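Trullumik opens tableware lending store in Osby

For release: February

Trullumik has opened a lending store for household tableware in Osby. Residents, clubs and small businesses may borrow plates, bowls and storage pots for up to 12 days at a time, free of charge, on presentation of a valid library card.

The first pieces in the collection are in teal, with ribbed detailing. 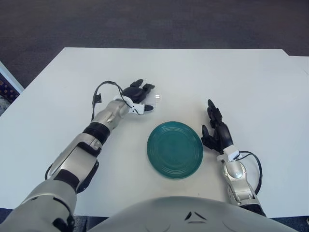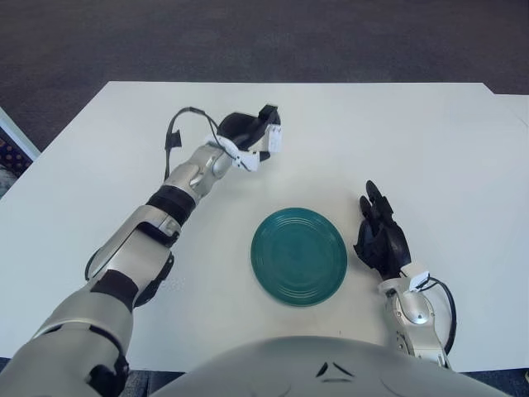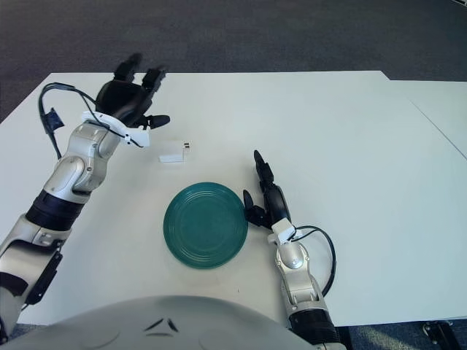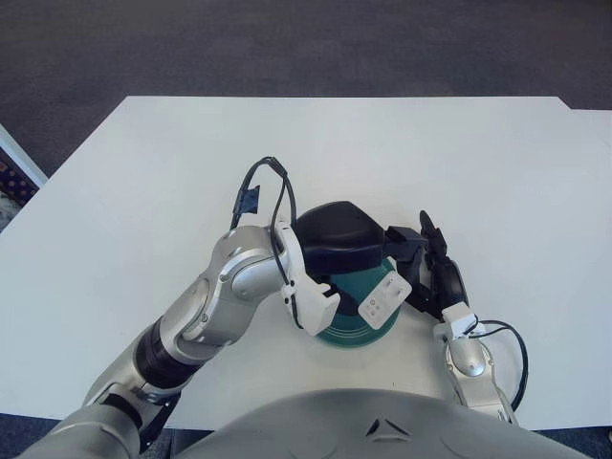
The store holds 1,140 items at opening, of which about 1,000 are available for loan at any one time. The remainder are kept back to replace breakages and to make up full sets for larger bookings. Glazed plates form the greater part of the stock, and further colours will be added during the year.

Trullumik developed the lending scheme after a trial last winter, when households in Osby were invited to borrow table settings for family occasions. Demand was highest for dinner plates and serving dishes. Requests for lidded pots came chiefly from allotment holders and from parents' groups holding shared meals, and the opening stock reflects this.

Each returned piece is washed, dried and checked by hand for chips and hairline cracks before it goes back on the shelf. Borrowers are asked to rinse items before return – they need not be fully washed. Accidental breakage of up to 2 pieces per loan carries no charge.

Durán is supplying the storage racks and stacking crates. Foneston will provide the sound system for the store's spring programme of evening talks on setting, mending and caring for everyday tableware.

Bookings may be made at the counter or by telephone. Larger orders, including those for weddings and funerals, should be placed at least a month ahead. Collection is from the side entrance, where there is level access and short-stay parking.

Press enquiries should be addressed to the Trullumik information desk in Osby.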